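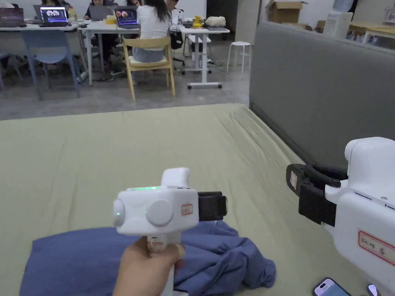

Laundry tips from the Drummond robotics club

We spent the spring folding shirts with hand-held grippers for our Gillia project, and these are the habits that stuck. Most of them work fine for folding by hand too.

Pull the sheet tight before you start. A shirt slides more evenly on a smooth bed, and you won't pinch the sheet along with it.

Pick a sheet in a different color from the clothes. Edges are much easier to find.

Start from a mess. Drop the shirt, let it land how it lands, and find the collar first - then the shoulder seams.

Grip a hem 8 cm in from the corner. Any closer and thin cotton slips out of the jaws.

Keep your wrist straight and move your whole arm. After 40 shirts you will feel the difference.

If you are using two grippers, lay the spare one down near the edge of the bed with the jaws pointing away from the cloth. Open jaws snag knits.

Label each gripper by hand and write the same label in the log.

Save towels for last. They leave lint on the finger pads, so wipe the pads with a dry cloth before going back to shirts.

Updated 10 May 2025. Fitted sheets will be added in July.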